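Why Do Clothes Have Different Fabrics?

A page for young readers from the Pultitz Museum of Cloth

Every piece of clothing begins as fiber. A fiber is a very thin strand, often thinner than a hair. Cotton fibers grow around the seeds of a plant. Wool fibers come from the coats of sheep. Polyester fibers are made in factories.

One fiber alone is weak. When many fibers are twisted together, they form yarn, and yarn can be woven or knitted into cloth. Woven cloth has threads that cross over and under one another. Knitted cloth is made of loops, and the loops allow it to stretch.

Wool has a natural wave, called crimp. The crimp traps small pockets of air, and the air helps to keep a person warm. Sports clothing is usually light and thin so that heat can escape.

The museum's weaving room holds 178 pieces of cloth that visitors may touch. Our teacher, Masaru Kawaguchi, asks each class to sort them by feel before reading the labels.

A yellow and black jersey, and a brown coat on a rack:
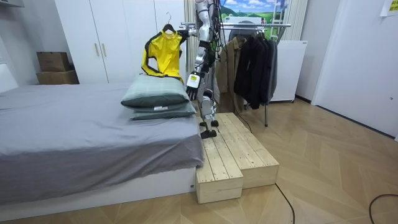
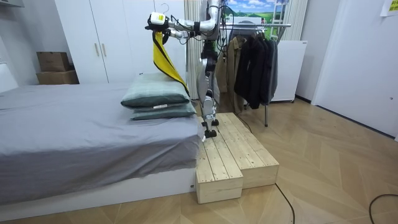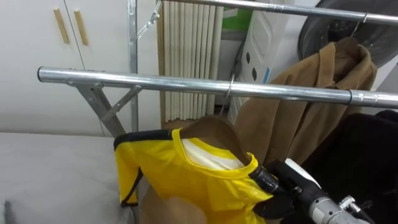
Fabric also needs care. Hot water can make wool shrink, so always read the care label with an adult before washing. School groups may visit the weaving room in October.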